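Baseline corrections, Plemton station
12 December 2023

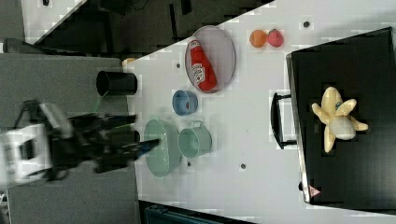

Vendula Beneš wrote overnight that the homogenized series should not be called data at all. Once a reading has been adjusted, in her view, it is a model output, and anyone who plots it next to raw thermometer values is comparing two different things. She would publish the raw series first and the adjusted one as an appendix.

I agree with half of that. The raw series has to be public, and it is. The trouble is that the raw series at Plemton is also a comparison of two different things. The screen was moved from the mill yard to the airfield, the observing time was changed from late afternoon to early morning, and the liquid-in-glass maximum thermometer was replaced with an electronic probe. A trend line drawn straight through all of that measures the station history along with the climate, and there is no way to read the two apart by eye.

Spent the morning on the time-of-observation change. With an afternoon reset, a hot afternoon can be counted on two successive days, because the thermometer is still warm when it is reset and the maximum carries over. Moving to a morning reset removes that and introduces the opposite problem with cold mornings. The net effect is a false cooling step at the date of the change. Removing it raises the trend, and the people who write to the newspaper have noticed that it raises the trend. They have not noticed that the ocean bucket corrections go the other way and are larger over the whole globe, so that the adjusted global record warms slightly less over the long term than the unadjusted one. I have put this in three letters and it has been printed in none of them.

The airfield move is harder. We have 25 months of parallel readings from both sites, which is more than most stations have. The difference is not constant. On clear, still nights the mill yard was warmer, presumably from the stone wall to the north, and on windy nights the sites agree closely. A single offset for all months would be wrong in winter. I fitted a separate offset by calendar month and then smoothed them. October still sticks out. Checked the paper forms and found that 2 of the October sheets had been copied from the wrong column, minimum entered as the reading at observation. Corrected the transcription, kept the old file, logged the change.

Neighbor comparison in the afternoon. Wesport and Trnka are the obvious references. Wesport has no recorded moves but a suspicious flat stretch in the daily minimum where the same value repeats for days. Flagged it and left it out of the reference for that period. Trnka is cleaner but sits in a valley and has its own inversions. With both in the reference the breakpoint test finds the airfield move and the probe change without being told about either. It also finds one earlier break that is not in the station log. Ye-rin Wi thinks it is a repainting of the screen. I would like to see a paint receipt before I write that down. Left it as undocumented, with the adjustment applied and the uncertainty widened.

The other subject of Vendula's message was aerosols. A reader had asked her how pollution could be both cooling and warming the planet, and she wanted a short answer. Mine was as follows. Sulfate particles reflect sunlight and last in the lower air for days to a couple of weeks. Carbon dioxide absorbs outgoing infrared, and a good part of any addition stays in the air for centuries. Both come out of the same chimney. If you scrub the sulfur and keep burning the coal, the cooling part is gone within weeks and the warming part keeps adding up. The signs differ because the substances differ. She says this is still too long for a newspaper. Told her to cut the sentence about the chimney. She wants to keep the chimney and cut the infrared.

Reran the full set before supper on the Torkon machine. 34 stations in, same configuration as the last run except for the Plemton transcription fix. Regional mean unchanged at the precision we print. Plemton itself shifts a little in autumn and nowhere else, as it should. Saved the run with the raw, the adjusted, and the list of breaks in one folder so that Vendula can order them however she likes.

To do: scan the remaining mill yard forms at higher resolution, the pencil ones are hard to read. Ask Wesport whether the probe was swapped during the flat stretch. Reply to Ye-rin about the paint. Find out who has the key to the airfield enclosure, as the screen door hinge was loose at the last visit and I have no note that it was fixed.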